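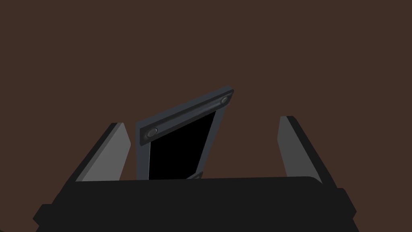 Week 8: Trying Out Grippers Before You Can Break Them

Handout 8 of the manipulation unit. Prepared by Charmaine Makhubela, lab sections run by Amr Naciri. Bring it to the lab. The version on your phone will be at two per cent battery when you need it.

8.1 What we're comparing

Three grippers this week, all in the simulator, all on the same arm.

Grevmont parallel: two flat blade fingers on a wide black palm. This is the one in the render at the top of the handout, seen from the wrist camera with the fingers open and the panel between them.
Ornetham adaptive: two fingers with an extra joint each. Forgiving on round things, vague on flat ones.
Bensaid suction: one cup. Wonderful on glass, sulks at bolt heads.

The controller is Tukby in every case, with the gains we set in Week 6. If you "improved" your gains over the break, please un-improve them. We want to compare grippers and we can only do that if everything else stays put.

8.2 The part

The test part is the framed panel: a slate blue-grey frame, black in the middle, with a raised bar along the top edge and a round bolt head at each end of the bar. In the wrist view it comes up tilted, with the bar climbing toward the right. Students keep asking if the tilt is a mistake. It is the exercise.

The panel is a decent test part for a few reasons. It is thin, so a parallel gripper ought to love it. It has a bar that sticks out, so the obvious place to grab is the place where your fingertips meet something lumpy. And it gives you almost nothing to see in the middle. Your edge detector will find the frame and the bar, then find the black area and announce a doorway.

8.3 What the wrist camera gives you

Go back to the render. A few points you'll be marked on:

The gripper hides part of the job. The rim of the palm covers the lower edge of the panel, so any pose estimate that wants all four corners is going to make one up. Last year's class handed in some very confident invented corners. Use the top edge and the two bolt heads, which are in plain view, and let the bottom look after itself.

Open is open. Neither finger is touching the panel. It sits nearer the left finger, with a clear strip of brown between it and the right one. If you close symmetrically from there, the left finger is likely to arrive first and shove. In the simulator a shove is a number in a log file. On the real arm it is a noise, followed by a form.

Plain backgrounds flatter everybody. The backdrop is flat brown with no texture and no shadows. A segmentation script that works against it has proved that it can tell a panel from brown. We'll swap in the cluttered background in Week 9 and you may find your accuracy goes on a little holiday.

The lighting is soft, too, and the black area reflects nothing at all. Real screens reflect the ceiling, the window and the worried face of whoever is holding the emergency stop.

8.4 Procedure

Work in pairs. One drives, one writes things down, and you trade at the halfway mark even if one of you is "just better at it."

1. Load the panel world and the Grevmont gripper. Set the random seed to 241 so that we can reproduce whatever you did.
2. Save a wrist view with the fingers open before you command any motion.
3. Mark the two bolt heads and compute the tilt of the bar. Do this by hand once. Yes, with a ruler if you like.
4. Rotate the wrist to match the tilt, then re-centre so the gap on each side is equal as near as you can judge.
5. Close at the slow setting. Log which finger makes contact first, and the rotation of the panel between first contact and full grip.
6. Lift, hold, and put it back. Dropping it counts as a result. Hiding the drop counts as a conversation with me.
7. Repeat without the re-centring step, because you were going to skip it anyway and we may as well have the data.
8. Run the batch script. It does 2,000 grasps with small random offsets and takes long enough for a coffee. It does not take long enough for lunch.
9. Swap to the Ornetham and then the Bensaid, and do steps 2 to 8 again. For the suction cup, ignore anything about fingers and aim for the black area. Note that the simulator treats it as a smooth, sealed surface by default. Decide if you believe that, and say so in your write-up.

8.5 Reading your numbers

Report the success rate for each gripper, with and without centring. Then look at the failures and sort them by cause, which matters more to me than the rate does.

When Amr ran the uncentred batch with the Grevmont he got 69 failed grasps. Most were the first finger pushing the panel round until the bar rode up on a fingertip. A smaller pile came from bad tilt estimates, where a bolt head was mistaken for a corner. The rest he filed under "physics," and I've asked him to file them under something else.

Your totals will differ a bit if you touched the friction settings. Don't touch the friction settings.

A word on friction, then. The default value in the panel world is generous. Grippers in simulation hold on like a toddler with a cookie. When you compare fingers against suction, remember you are comparing two sets of assumptions as well as two pieces of hardware. The adaptive gripper suffers most here, as its extra joints are modelled as stiff springs and the real ones have some slop in them. I have a drawer of the real ones if you'd like to feel the slop.

8.6 To hand in

A one-page table, all three grippers.
One wrist view per gripper, with your marked points drawn on.
A paragraph recommending a gripper for this panel. Pick one. "It depends" is true and will get you half marks.
Your log files, zipped, with both your names in the file name. Not "final". Not "final2".

8.7 Common trouble

Gripper falls through the floor on load: you've opened the world before the controller. Quit, start Tukby, try again.
Everything in the wrist view is brown: the camera is fine, your panel is somewhere else. Reset the world.
Fingers close and nothing moves: check that you are commanding width in metres. Somebody will type millimetres, and the fingers will open politely as far as they can go.
Tilt comes out with the wrong sign: image rows count downward. They did last week as well -- see handout 7, the part in capitals.

Reading for next week is the chapter on contact models, up to the end of the section on soft fingers. Amr has the arm booked for the real-hardware sessions, sign-up sheet on the lab door, closed-toe shoes please.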